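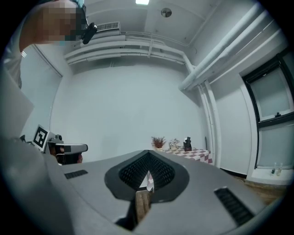

Eckhard Harms wrote:

> The judge for the student coding contest rejects every Dovby entry on problem 11. Same files pass on my laptop. Is the time limit wrong?

The limit is fine. The Endanport server still runs the old compiler, and it fails on any input over 388 lines. Test set 10 is the only one that long.

I have moved the build to Hundar and rerun the 107 stored entries. Scores changed for two teams – both from the evening group. The practice round is not affected.

Please do not resubmit by hand, as that resets the time stamp. If a team still sees "rejected" after 4 p.m., send me the entry number and the log.

Nelli Hyvönen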